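4. Setting out the board and blocks

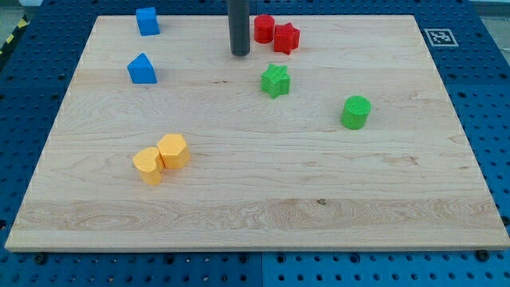
This section covers laying out the Plesberg sorting set for the first time and putting it back to its starting arrangement between rounds. Allow a few minutes. If you have the larger Emari set, the steps are the same but the board is heavier and should be lifted by two people.

What you need

Wooden board
Coloured blocks: two each of blue, red, green and yellow
Pegged table or any flat, steady surface
Soft dry cloth

Placing the board

1. Clear the table and wipe it down. Grit under the board will mark the underside and stop it sitting flat.

2. Lower the board onto the table with one long edge facing you. Do not drag it across a pegboard top.

3. Press each corner in turn. If the board rocks, lift it and check underneath.

4. Leave a border of table showing on every side so that the board can be picked up again without tipping.

Note: The grain differs from board to board and small knots are normal. They are not faults and do not need filling.

Setting out the blocks

5. Take the blocks out of the bag and sort them by colour. Each colour is a pair.

6. Start with blue, towards the upper left. Put the cube near the far edge and the triangular prism below it, a little to the left. The prism should have one of its sloping faces towards you.

7. Stand the red cylinder on its end near the top of the board, with the red star just to its lower right. The two may sit very close together but should not be stacked.

8. Place the green star below the red one. The green cylinder goes further to the right and slightly lower.

9. Put the yellow pair wherever there is room. Keep both blocks clear of the edges.

Note: The positions do not have to be exact. For a harder round, mix the colours up – the Nugroho activity cards give further layouts, starting at card 127.

Caution: The blocks are small. Keep them away from children under 4 and check the floor when you pack up.

Resetting between rounds

10. Return any blocks that have left the board before moving the others.

11. Repeat steps 6 to 9. With practice most groups can leave out the sorting in step 5.

Care and cleaning

Wipe the board along the grain with a dry cloth. Use a barely damp cloth on sticky marks and dry the wood straight away. Do not soak the board or stand it near a heater – it may warp. After more than 200 rounds, look over the points of the stars and take out any block with a sharp or broken edge.

Section text by Zulkifli Rahman. Revised October.

Related items
Plesberg replacement blocks, single colours
Emari board, large
Nugroho activity cards, set 2
Mokix drawstring storage bag
Section 5: Sorting by shape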